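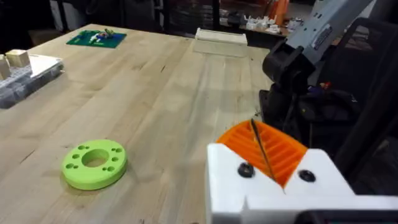 Butcher block table for hobby stuff, oil it or seal it?

Posted by Vendula Tóth
34 comments | 5 shares | Print | E-mail this page

Hi all! I picked up a secondhand butcher-block top back in November and put it on legs in the spare room, so now it's my everything table. Kids' building bricks, little wooden blocks, the organizer boxes, whatever I'm gluing that week. No food goes near it. I sanded it down to bare wood and it looks so pretty and pale that I'm scared to put anything on it (my last table went orange!!). But I already have one ring from a coffee mug and I know there'll be more. Do I oil it or use some kind of varnish? And do I have to do the underside too?

Silvia Sýkora replied:
Water-based polyurethane, matte. I did mine in the shop at Munero and it stayed nearly the same color, where oil would have warmed it up a lot. Three thin coats, light sanding with 220 between. Do the underside, at least one coat, or the top can cup on you. For the mug ring try sanding by hand with the grain before you start, and if it's a black mark you may need oxalic acid, so wear gloves and read the label. Give it a good week before you set plastic boxes on it, mine left a dull patch because I got impatient.

slanina_fan replied:
mineral oil. cheap, done in 15 minutes

Tromau replied:
Oil is fine if you like redoing it, but glue sticks to it in funny ways and I'd never put paper on it. I'm with Silvia. Also get a cutting mat for the gluing, mine was some 100 crowns and it has saved the finish more than once. Try whatever you buy on the underside first so you can see the color.

Was this helpful? 15 people said yes
Last updated in November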